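Workroom walk-round, Villanueva building, April
Checked by: Monique Hoarau
Copy to: Wendell Benavides

1. Walkways and exits: OK. Door opens fully, and thank you to whoever moved the coat rack, it makes such a difference when you come in with your arms full!

2. Yellow furniture, surfaces and edges: OK. I ran my hand along the front and found no splinters or sharp spots. Please keep heavy items back from the edge all the same.

3. Goods on the floor: NEEDS ATTENTION. Plastic-wrapped boxes should go on the storeroom rack by the end of the shift, and trays shouldn't be stacked so high that you can't see over them when you carry them.

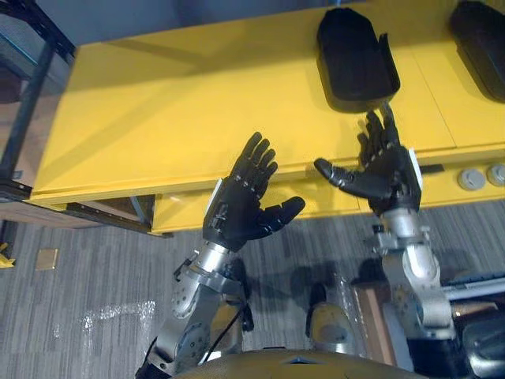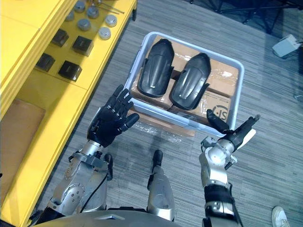
4. Carpet: OK, no lifted corners. Bukola asked about the seam by the door, so I pressed it down with my foot and it held, but I'd like to look again next time.

5. Loose plastic film: bin it as soon as a box is opened, please. It's slippery stuff, and I say that as someone who went down on it at Bromden and was sore for 11 days.

6. First aid box: plasters low, reorder from Odix.

Wendell, could you sign off item 3 once it's done?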